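**Kitchen & Tableware › Mugs, cups and glasses**

## Speckled rims, plastic cups and what to drink out of

**malou_h** · 486 posts · 29th October

Hello all, and sorry in advance for the length of this, I do go on. We're having a sort-out of the shared cups at our place in Nesley before the new shelf goes up in November, and I've been put in charge because I once expressed an opinion about saucers. We have a real mixture — some proper ceramic, some plastic — and I'd love to hear how other people decide what stays. My first question is about rims. I've always been drawn to a coloured one, and there's a good bit of that going on with this lot.
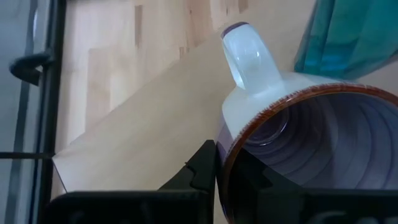

My mum had a whole dresser of brown-rimmed things when I was small, and I think that's where it comes from, the feeling that a mug with a bit of colour at the lip is a mug you get given when someone's pleased to see you. Nestor (you may know him from the teapot threads) says they always look stained and that visitors will think we can't wash up. I do see what he means, with that rusty speckle going all the way round the mouth, but against the white glaze I think it's lovely, and it has those soft rings going down inside as well, like something thrown by hand. Would you keep it? Does anyone else's household argue about this?

---

**nestor.lagman** · 921 posts

I knew I'd be named before the end of the first post. For the record, I said it *can* look stained, in a poor light, when there's tea in it. I stand by that. I've nothing against the mug itself, and the handle is a good thick one, which matters much more to me than the colour of anything. Half the mugs sold now have a handle you can only get two fingers through and then you burn your knuckles on the side.

---

**Grudov** · 3,403 posts

Keep it! A speckled rim hides chips beautifully. I've got one by Ravn that has been nibbled all the way round by thirty years of washing-up bowls and you would never know unless you ran your thumb along it (don't).

---

**malou_h**

Thank you Grudov, I shall read that out to him. Now, the next lot, and this is where I get stuck, as I'm very fond of the big one and it takes up the room of two.
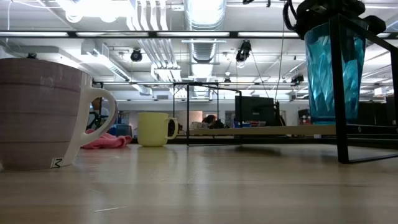

*Page 2 of 3*

---

**ovus_and_out** · 614 posts

Oh, I like the stripy one very much. That mauvey pink going into grey with a white handle is just the sort of thing I'd pick up at a fair and then have nowhere to put. I'd keep it and let the yellow one go. I know it's further back on the table and I may be doing it an injustice, but a pale yellow mug is a thing you buy for a picnic and then feel guilty about.

---

**nestor.lagman**

I'm going to disagree with that quite strongly. The yellow one is the only one I ever reach for! It's light, it bounces, and the handle is a decent shape. The big one takes a pint of tea, and by the time you reach the bottom it's stone cold and you've forgotten what you were doing.

---

**Grudov**

Plastic holds the taste of coffee, Nestor. You can scrub it with bicarb all weekend and on the Monday it still tastes of coffee.

---

**nestor.lagman**

Then don't put coffee in it. Squash, water, a bit of milk for the cereal. Look at that nice squared-off loop on the side, you could hang it on any hook in the country.
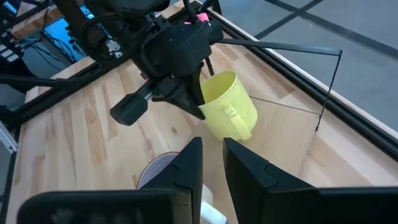

### Plastic: keep or charity shop?

**malou_h**

I've given this its own heading as it was getting muddled up with the rims. I'm coming round to Nestor's view, a little. What I'd like to avoid is a shelf where the plastic sits in front and the good ceramic never gets used, which is how it went at my last place. There's the teal cup to think about too, the see-through one with all the little facets, and a small purple one that I can't remember anybody choosing.
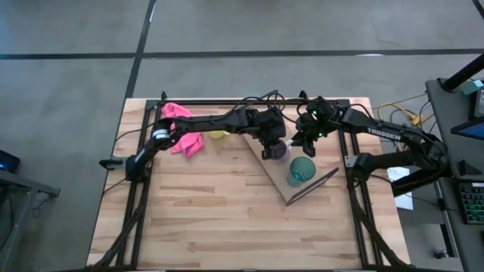
*Yellow, purple and teal, with the tan tray and the pink cloth.*

**ovus_and_out**

Well, now I feel I should apologise to the yellow one. Seen together they make rather a cheerful set, and I'd keep them all on one tray on the low shelf where children can get at them. The teal is my favourite. We had faceted tumblers like that from Ovus (hence the name) and they were marvellous for orange squash in the garden.

**Grudov**

I still say plastic for the charity shop, apart from the teal, which would do nicely for toothbrushes.

**malou_h**

Toothbrushes! I'm not sure I could do that to it. All right — the speckled rim stays, the big stripy one stays, and I'll try the tray for the plastic until the shelf is up. Does anyone know how deep a shelf needs to be for a really wide mug with the handle turned out? The man coming to fit it wants to know by Friday.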